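Progress report no. 3 – Clurkley High robotics club
To: Dimthorpe Community Grants
Date: 8 September 2024

Where we're at

Apologies for the short report, term's been flat out. Club has met every week bar one since June. 11 students on the roll now, Years 8 to 10, most of them new to robotics. Three came across from the woodwork elective and have been handy to have.

Main job this period was the hand-held gripper for the Trarkby Challenge. Task is sorting small household items off a table into tubs, so students want to collect demonstrations by hand first, then get the club's arm to copy them. Second version of the fingers is on. First lot flexed too much and dropped anything heavier than a glue stick. New ones are chunkier, with a bevelled top face, and students did all the drawing themselves. Took a few goes to get the screw holes lining up.

Bench work

Practice table is set up in the old textiles room, plain white top so objects show up well for the camera. Students asked for this after the timber benches gave them grief with glare and grain. Each session starts with an open-jaw check – fingers wide apart, nothing held, clear bit of table between them – before any objects go down. If the two tips don't sit level they stop and re-tighten.

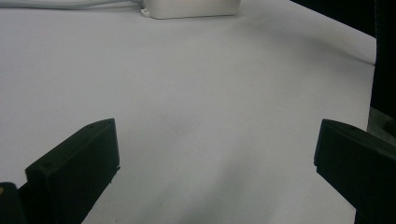

Demonstrations recorded

Target for the term was 200 usable runs. We have 38. Behind, no point pretending otherwise. Reasons:

Lost two sessions to the finger redesign.
Early recordings had to be binned, students were moving to fast and everything blurred.
One laptop between the whole group. Files take up to 3 minutes to save, so there's a lot of standing about.

Quality of the recent ones is much better. The Year 8s have written a one-page checklist (slow approach, pause, close, lift, pause) and stuck it on the cupboard door. They also keep a log of every run with who held the gripper and what went wrong. Worth a look if you visit.

Money

Spent so far: filament, screws, power boards, the bus to the Kaplan open day. Receipts are with the front office, will scan and send seperately. Still unspent is the amount set aside for a second laptop. We'd like to go ahead with that now, please confirm by email if you need a quote first.

Next period

Second laptop in and running. Lunchtime recording sessions on top of the after-school ones. Start training on whatever runs we have, even if short of the target, so students see the arm move before the holidays. Enter the Trarkby regional round – rego form is done, just waiting on permission notes from a few families.

One request. Parking at the Dimthorpe hall for the regional round, we'll need to unload the arm close to the door. Can you put us onto whoever handles that?

Robotics club coordinator
Clurkley High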